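Vavesard Two-Arm Teaching Bench
Print this page | E-mail to a friend | 41 shares

Pens and a clear drawer: the first job I give anyone who buys a bench from me.

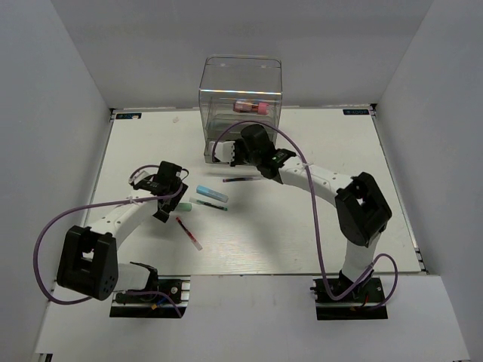 What you get

The Vavesard is a pair of small arms on a white table with grey walls on three sides, plus the bits you hold to drive them. You show it a job, it writes down every joint position while you do it, and later you can train on the lot. I build them in my workshop at Atetbridge and I've been fiddling with the design for longer than I'd like to admit (the first one had a table you could wobble with one finger).

There are two ways to teach it. You can let the motors go slack and push the arms about by hand, which is lovely for slow, simple moves. Or you can sit at the Sin handles, a matching pair of little arms without the muscle, and whatever you do with those the big ones copy. For anything with a drawer in it I'd go for the handles every time! When you push an arm by hand your own sleeves and knuckles end up in the recording.

The pens job

Scatter a few pens and markers between the arms, and have the right arm see to the clear drawer while the left one does the picking up. Mix thick markers and thin pens. A fat marker is easy, you'll feel clever after two goes, and then a skinny pen lying nearly flat in front of the drawer will bring you back down again. Keep the box see-through if you can, as that's the harder thing for a camera to make sense of and you may as well find out early.

I tell people to aim for 10 good goes before changing anything, then move the pens and do it again. Lai-ching Leung, who tested the spring version for me, kept every fumbled attempt in a separate folder and I've pinched the idea. The Triden software now has a "keep but mark as messy" button, on the right-hand pedal.

Cables

The purple runs are long on purpose. An earlier batch had them pulled in tight and they tugged at the wrist whenever you reached for the far side. Leave the slack alone, please, and if you take off the tie on the forearm, put another back in the same place.

Price and parts

Full bench with both arms, walls and Triden: £2991
Sin handles, the pair: £950
Replacement fingertips: ask me, it depends which ones you've got

Pens, box and computer aren't included. Triden will hold more than 3000 recorded goes before it starts nagging you to tidy up. The next batch goes out in March, and I answer the phone best before nine in the morning.

3 comments

drawerful
Can you buy the handles now and the bench later? I've got arms of my own already.

Vavesard workshop
You can, but they're only matched to my arms. Send me the joint lengths and I'll tell you if it's daft.

Petra M
Had mine a month. The thin pens are a pain by hand and much better with the handles. I'd like a longer lead on the pedal.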